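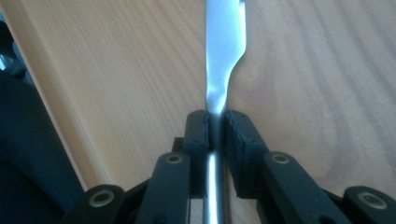 How many demonstrations do we need before the arm can set a table without help?

More than we told you in the proposal. We guessed 300 would do for each utensil, and for spoons that was plenty. Knives want at least double, going by the training runs so far, and forks are somewhere in between. The full table setting (plate, cup, napkin, the works) will depend on how much the arm can borrow from one object to the next, and we won't have a good read on that until the mixed runs are done.

Okay, so that's the question everybody at Wimstead asked me on the last call, and I wanted it out of the way first. Now for the rest of the September report!

What we did

We recorded 789 demonstrations on the cutlery set, nearly all of them with the hand-held gripper. I know the original plan was to do most of the teaching by remote control, sitting at the Grasari station and driving the arm with the two handles. We gave that a fair try in the first couple of weeks. It's fine for big slow moves like sliding a plate, but for picking up a knife by the neck and turning it over it was painfully slow, and people came away with sore shoulders and very little to show for it. With the hand-held tool you just walk up to the table and do the thing. Our newer folks were turning out usable recordings by their second morning.

I did keep 71 remote control demos from those early weeks. They're in the same folder structure as everything else, marked so they can be left out, and Xuelian Cui is going to train with and without them to see if they help or hurt. My bet is they help a little on plates and do nothing for cutlery, but I've been wrong before on this project (see: 300).

Knives

Most of my month went here. A table knife is a narrow, shiny thing and it likes to twist when you squeeze it. If the pads close on the blade, the handle swings down. If they close too far back on the handle, the blade end dips and smacks the plate on the way in. The spot we settled on is the neck, right where the blade narrows into the handle, and everybody now teaches it that way. Before we agreed on that, each of us had our own favorite grip, and the first model we trained had clearly picked up all of them at once. It would reach for the neck, change its mind halfway, and end up pinching nothing. Kind of funny to watch the first time.

We threw out 17 sessions because of this. I'm sorry about that one, it's on me. I should have written the grip guide before we started recording and I wrote it after. It's one page now and it hangs over the bench.

The shine is a separate headache. Bright polished metal on a pale tabletop changes a lot when you move the lamp, and a model trained only under the ceiling lights got lost as soon as the blinds were open. So we now record each batch twice, once with blinds down and once with them up, and I'd like to add a darker table next.

Money and gear

Spending is on track. The one surprise was finger pads. The textured surface wears faster than Clovach told us it would, and a worn pad lets the handle slip in a way you can feel in your hand but can't always catch on the recording afterward. I've ordered a second box and moved the cost over from the travel line, which we weren't going to use up anyway. If you need a form for that, send it over and I'll fill it in.

What's next

Xuelian finishes the with-and-without comparison, and I start on mixed settings, where the knife, fork and spoon are all out together and the person teaching has to pick the right one in the right order. We're also going to try a few recordings left-handed. Two of our best people are lefties and they've been politely doing everything the wrong way around for me all month.

One thing I need from you: the Lu kitchen mockup. We were told we could have it for testing this fall, and I haven't heard a date. The bench is fine for recording, but I'd really like to see the arm try a drawer and a real counter before I write the next one of these. Even a rough week would let me plan around it.

Clips of the latest arm runs are in the shared folder, including the bad ones. Call me after lunch if you want to go through them together, mornings I'm usually at the bench with my phone in a drawer.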